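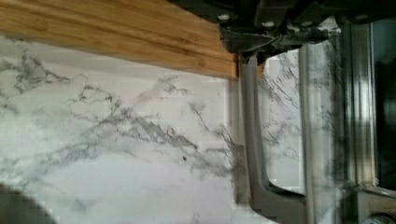
Gripper finger next to the end of the cutting board.

Visitor Safety Checklist: Robot Demonstration, Matar Kitchen Arm
Host: Clastetti, Irkham showroom
Form 522, visitor copy with comments
Date of visit: 22 January 2021

Marks used: OK, NOT OK, NOT SHOWN (host said yes but I did not see it), N/A.

A word on the marks. The host sent over a filled-in version of this form ahead of time with every line marked OK. I started again from a blank one. Where my mark is different from theirs, mine is based on what I saw or was able to try.

Section 1. Before entering

1.1 Visitors told where to stand. OK
Tape on the floor, and we were asked to keep behind it. The tape was put down for people watching. It does nothing for somebody who walks in from the hallway door, which stayed open the whole time.

1.2 Group size kept within the posted limit. OK
Limit is 8 for the room. The room is 330 square feet on the floor plan, and a good part of that is cabinets. I would want fewer.

1.3 Emergency stop pointed out before the arm is powered. NOT OK
Pointed out after the first run, when one of us asked.

1.4 Emergency stop tried in front of visitors. NOT SHOWN
We were told it had been tested that morning. I asked to see the test record and was told it would be emailed. Leave this open until it arrives.

1.5 Loose sleeves, scarves and lanyards put away. NOT OK
The host's own presenter kept a lanyard on.

Section 2. The counter

2.1 Work area marked off from the rest of the counter. NOT OK
The cutting board is being treated as the work area. That is a habit, and habits are fine until somebody new runs the demonstration. There is no line or edge on the counter to say where the arm may go.

2.2 Glass and breakable items out of reach. NOT OK
Mugs stacked one on the other, a glass jar with a metal lid, a ceramic crock with a long wooden utensil sticking up out of it. All of it along the backsplash, behind the board. The host says the reach is limited in software. Fine, but moving a jar takes less time than explaining the software to me did.

2.3 Appliances in the work area unplugged. NOT SHOWN
I was told the toaster and toaster oven are "for looks." A toaster for looks can have its cord taken off. The toaster sits right up against the board, with the lever end facing it, and any sideways move at that corner has to deal with it. Ask for the cords to be put where visitors can see they are not plugged in.

2.4 Stovetop isolated. NOT SHOWN
It is beside the counter. Breaker said to be off. No tag on the breaker when I looked in the panel.

2.5 Objects to be handled are stable and suited to the gripper. N/A
The plate of colored items on the right side of the counter was not used while I was there. I asked whether the arm could pick up something round off that plate and the reply was that this is planned for the February session. I have left the line unmarked as far as pass or fail goes. For the February visitors: ask again, and ask for it early, before the talk runs long. 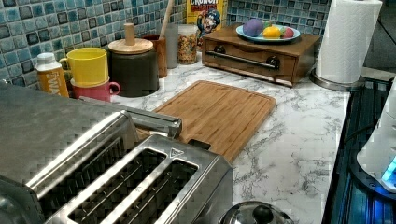
Section 3. The arm and gripper

3.1 Mounting checked by hand, power off. OK
Solid. No complaint.

3.2 Pinch points labeled. NOT OK
I could find no label at the gripper. The presenter said the closing force is too low to hurt anyone, then moved my hand away from it. I have written both down.

3.3 Fasteners on gripper housing checked on a schedule. NOT SHOWN
The host's sheet says weekly. No paint marks or torque marks that I could make out, so there is no way for a visitor to tell a checked screw from one that has worked its way out a turn.

3.4 Cables secured along the arm. NOT OK
See photo at the end of this section. The black cable by the wrist has slack in it, and there are smaller cables and connectors in loops next to the gripper. I was told it is tidied up for customers. We were the customers, as I understood the invitation. A loop like that can catch on the crock or the jar, and then 2.2 becomes a different conversation. Fix before the next visit.

3.5 Speed limited with visitors present. OK
Slow enough. I timed nothing, but I could have stepped back from any move I saw.

3.6 Arm stops on contact. NOT SHOWN
Claimed. I offered a foam block to try it with and was told the session was behind schedule.

3.7 Clear panel near the board fixed in place. NOT OK
It leans. If it is meant as a guard it should be bolted down and be in front of the people. If it has some other use, take it off the counter while the arm is running. I got two different answers on what it was for.

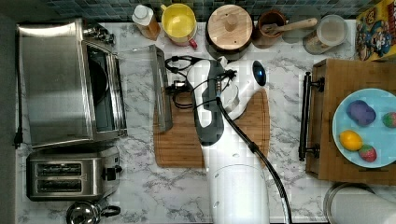

Item 3.4: arm over the board, cables at the wrist and above the gripper.

Section 4. Claims made during the demonstration

4.1 Written record given for each performance claim. NOT OK
We heard that the Matar has done 3,000 pick-ups without a dropped item. No log, no list of what the items were, nothing on whether a person was resetting things in between. I don't say it is false. I say I can't do anything with it.

4.2 Visitors told when an operator is controlling the arm. NOT OK
This matters more to me than the cables. During the second run it was not clear whether the arm was working on its own or being guided from the laptop. Asked directly, the presenter said "a mix." Which part was which should be said out loud before each run.

4.3 Failed runs shown or described. NOT OK
One run was stopped short and restarted. It was called a warm-up.

4.4 Comparison with other sites available. NOT SHOWN
The Wakau site was mentioned several times as having the same setup with fixed guarding. If so, I would like to know why Irkham doesn't have it. Photos of the Wakau counter requested.

Section 5. Leaving

5.1 Arm parked and powered down before visitors approach the counter. NOT OK
Parked, yes. Power light still on when people walked up for a closer look.

5.2 Sign-out sheet completed. OK

5.3 Visitors asked for comments. OK
On a card with smiling faces. I used the back.

Follow-up before the February session
1.4 test record
2.2 move breakables
2.3 and 2.4 cords shown, breaker tagged
3.4 cables
3.7 panel fixed or removed
4.2 state who is in control, each run

Result: conditional. Fine to watch from behind the tape. I would not bring a school group until 1.3, 3.2 and 5.1 are marked OK by someone from outside Clastetti.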